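Notebook, wax and wick
June 28, 2021

Carried over from the last entry: pour temperature against surface finish for the Fullow soft blend, and the wick series for the tin. The Camargo taper wax is a separate job and is dealt with at the end.

Melt. One batch, 538 g, taken up in the double boiler and held until clear. Stirred by hand. The thermometer with the long probe reads low against the ice point again, so all readings today are from the short one. The long one has tape on it. Please leave the tape on.

Fragrance left out of this batch. Piroska wanted a plain set first, as the May pours had fragrance and dye changed together and the results could not be pulled apart. Agreed. Dye also left out.

Pours A to D, tins as received, not pre-warmed. Pours E to H, same tins, warmed on the plate first. Pour weight held the same throughout, to the nearest gram. All eight covered with the upturned crate to keep the draught from the door off them.

Tops after setting:
A - flat, fine frosting at the rim
B - flat, fine frosting at the rim
C - small sink hole beside the wick
D - sink hole, deeper than C, goes under the skin
E - flat, clean
F - flat, clean
G - slight dish
H - slight dish, one pinhole

A and E are the coolest pours, D and H the hottest. The trend is the one we expected. Warming the tin does more for the finish than dropping the pour temperature, at least over this range. D was opened with a skewer and the hollow runs down one side of the wick. If D had gone to a burn test without being opened, the melt pool would have dropped suddenly on reaching the hollow, which may be what happened with the odd result in May. I can't show that now as that tin was scraped out.

Wet spots: not scored. The tins are metal and there is nothing to see through. Adhesion was checked by pressing on the wall and listening. That is a poor test. For adhesion we need the same pours in straight glass tumblers, and I would keep the decorative glass out of it altogether, as the ribs throw highlights that look very like the wax pulling away. 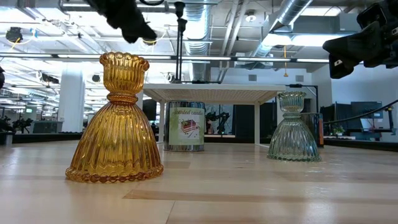

Amber and pale green glass holders, with the candle tin between them.

On holders in general, a note for whoever writes the care card. Pressed glass with a deep fluted cup is not a container for a poured candle unless the maker says so. Wall thickness changes sharply between rib and groove, and the heat from a low flame at the end of a burn goes into the thinnest part first. A taper or a small insert that stands clear of the wall is a different matter. The old card says "suitable for most holders" and that line should come out. Suggested wording: "Burn in the tin supplied. Do not move wax to another vessel." Piroska to check it against the wording used on the box.

Wick series. Torkard cotton, flat braid, three sizes, primed in the same wax. Trimmed to the same height with the brass gauge. Burn in four-hour sessions with full cooling between them, weighed before and after each one. Only the first session is done.

Small wick: narrow pool, did not reach the wall. Flame steady. Left a shelf of hard wax all the way round. Probably drowns by the third session.

Middle wick: pool reached the wall late in the session. Small mushroom on the tip. No soot on the rim that came off on a white cloth.

Large wick: pool at the wall early and too deep by the end. Flame restless, tall, with grey on the cloth. I don't intend to run this one to the bottom but it gets a second session for completeness.
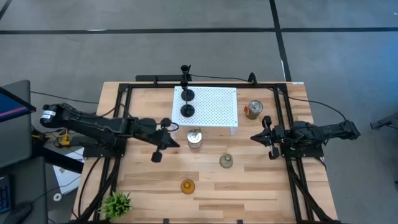
The middle size goes forward, then, with the small one kept as a fallback once fragrance is back in. Fragrance oil usually thickens the load on the wick, so a plain wax result is only a starting point and the ranking may shift by one size. The second plain session should be run before anything is added. Same tins, same places on the tray, same order of lighting.

Balance. Checked with the 100 g and 200 g weights before the first weighing and again after the last. No drift. The level bubble had moved and the feet were reset before use. Whoever borrowed the 25 g weight, the slot in the box is still vacant.

Release agent. Tried Pornex on one half of the split mould for the Camargo tapers, nothing on the other half. The treated half came away cleanly and left a dull film on the wax, which buffed off with a dry cloth. The untreated half stuck at the shoulder and took a chip out of the taper. A thinner coat, wiped back, is worth trying. The film matters more on dark colours and we have not made any dark ones in this wax.

Taper fit. The foot is cast slightly oversize and pared down, and two of the five lean when seated. The lean comes from paring by eye. Make a paring sleeve from scrap tube, with the taper angle marked on the outside.

To do:
second session, all three wicks
straight tumblers for adhesion, pre-warmed and not
open G and section it through the wick
Pornex, wiped coat, both halves
care card wording to Piroska Bodnár
order wick sustainers, the short neck ones, as the last bag was the wrong type and has gone back

Remaining wax from the melt is in the lidded jug on the lower shelf, labelled plain. Do not add it to the scented stock.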